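Can a robot arm do your chores yet? How to run your own test
Filed under: Home automation, How-to

Short answer, some of them, slowly. Long answer is the rest of this page.

I get the same question every week. "Should I wait for a robot that folds laundry?" Videos don't help, they're sped up and you never see the misses. So test it yourself, on your own chores, and write down what happens. What follows is how I do it. Takes an afternoon. You need access to one arm with a two-finger gripper (school lab, makerspace, rental), a table, and some boring stuff off your shelves.

What you need

One arm, two-finger gripper. Mine for this round was a Durkiso.
A camera at the wrist. You want to see what the fingers see.
Table, plain top. White is nice, dark things show up well.
Shelf with bottles.
A few clothes. Not your good ones.
Paper and a pen. Yes paper. You'll have one hand on the stop button.
Timer.

Budget: the rental through Leltano came with a 2,000 dollar deposit, which you get back. Ask about the fingertips before you sign, worn ones were extra on my last bill.

Step 1. Pick chores, not tricks

Write down what you did at home yesterday. Cross out anything with a hot stove, a knife or a pet. Whats left is your list. Mine came to 7:

Put drinks away on a shelf
Take one drink off a shelf
Wipe a table
Pick a shirt off a pile
Lay a shirt flat
Fold it
Drop socks in a bin

If you run a small shop swap in your own. Restocking, facing shelves, bagging. Same method.

Step 2. Set a pass mark before you start

Do this first or you will cheat. I always want to give it one more try.

My rule: 7 tries per chore. A try ends when the thing is done, dropped, or 60 seconds are up. No helping. If you touch the item, the try is a fail. Write F and move on.

And decide what "done" means. For a bottle: standing up, on the right shelf, nothing else knocked over. For a shirt: flat enough that you'd fold it from there without shaking it out again.

Step 3. Start with the shelf

Bottles are the friendly chore. Hard sides, same shape every time, a cap on top. If your arm can't do bottles don't bother with the laundry today.

Fill the shelf properly. Don't put three bottles out with big gaps, no shop looks like that and neither does a pantry. Mix the kinds too. Clear bottles and dark ones behave differently for the camera, light goes right through water. 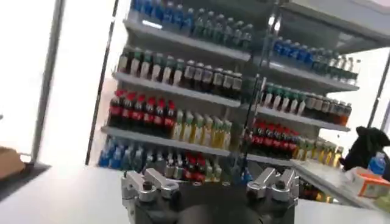 Waters up top, dark tea-type drinks under them, then cola and the yellow stuff. Pack it this tight or the test is too easy.

Rows pushed together like that are the real problem. Fingers have to get in beside the bottle, and there may be no beside. Things to try, in this order:

a) End of the row first. One open side.
b) Grab by the neck from the front.
c) Middle of a row. Expect trouble.
d) Putting one back in a gap. Hardest of the lot in my book, give it its own score line.

Check your shelf angle. Sloped shelves feed bottles forward when you take one, and your arm may not expect the next one to move. If the slope bothers it, note that, don't level the shelf to make it pass. But DO check that the wrist camera isn't mounted crooked, I chased a "slope" for half a morning once and it was a loose screw.

Also light. A bright window beside the shelf can wash out half the picture. Run a few tries with the blind down and compare.

My shelf scores this round, out of 7:
End of row: 6
Neck grab from front: 5
Middle of row: 2
Back in a gap: 1

The fails in the middle were nearly all the same, one finger landing on the neighbor bottle. Wider spacing would fix it. Wider spacing is also not what my pantry looks like.

Step 4. Now cloth

Take a break first, you'll be here a while.

Cloth has no shape to aim for. The same shirt is a different object every time you drop it. So you need to drop it the same way for each try, as best you can. I hold it by the collar, arm straight out, let go. Good enough.

Pick something with detail. Buttons, a collar, a bit of embroidery. Details give you landmarks when you look back over the footage, otherwise it's gray cloth on white table for an hour and you lose track of which end is up.

Break it in small pieces:

4a. Pinch. Can it get hold of any fold at all?
4b. Lift. Does the fold stay in the fingers?
4c. Find an edge or corner. Collar counts.
4d. Lay flat.
4e. Fold.

Score each one seperately. "It can't fold" tells you nothing. "It pinches fine and never finds a corner" tells you what to work on. 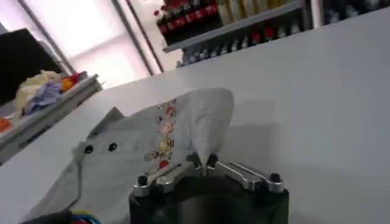
4a on the gray one with the flower band. A pinch in the middle of the cloth, not at an edge.

A pinch like that scores a point on 4a and nothing else. You've got a hump of cloth and no idea where the sleeves are. A person does the same thing, grabs the middle, then runs their hands out to the shoulders without thinking. One two-finger gripper has nothing to run with. It has to let go and look again.

Tips for the pinch:

Come straight down, fingers open wider than you think.
Close slow. Fast closing pushes thin cloth away.
Aim for a wrinkle that's already there. Flat cloth is worse.
Watch for buttons between the fingertips, they slip.
Keep cables clear of the table edge before every try.

My cloth scores, out of 7:
Pinch: 7
Lift: 6
Find an edge: 2
Lay flat: 0
Fold: didn't run it, no point after a zero

Enikő Hegyi, who was on the stop button for this part, thinks I'm too strict and that a second arm would get lay flat up to 3 or 4. Could be. Second arm is a second deposit.

Step 5. Time yourself doing the same

Everybody skips this. Same chores, same table, same timer. One hand only if you want to be fair to it.

I shelved a bottle one-handed before I could read the timer properly. The arm used most of its minute. That's fine if it works while you're asleep and gets it right, less fine if you have to stand there.

Step 6. Read your sheet

Mostly 6s and 7s: worth automating, go look at prices.
3 to 5: works if you change the room. More space, better light, fewer kinds of item.
0 to 2: leave it. Try again in January or whenever the next software comes out.

So where are we

Taking drinks off a shelf, from an open side: yes, nearly. A small shop with wide rows could use this now with someone nearby.
Restocking a tight shelf: no.
Picking clothes up and moving them to a basket: close, I'd bet on this one next.
Folding: no, not with one arm and plain fingers.

Wiping and socks I'll write up seperate, the wiping went badly for a dumb reason (wrong cloth).

Questions I got on the last version

Does the brand matter? Less than the fingertips. I ran a Rosard last time and the shelf scores were within a point.

Can I use soft tips? Yes, better on bottles, a bit worse on thin cloth for me. Score them on a fresh sheet.

Full or empty bottles? Full. Empties tip over if you look at them.

Where's the score sheet? Debnath style grid, chores down the side, tries across. Draw it with a ruler, five minutes.

Can I do it with kids around? Not with the arm powered. Let them draw the grid.

Update: fixed the step numbers, two step 4s before. Thanks to the people who wrote in.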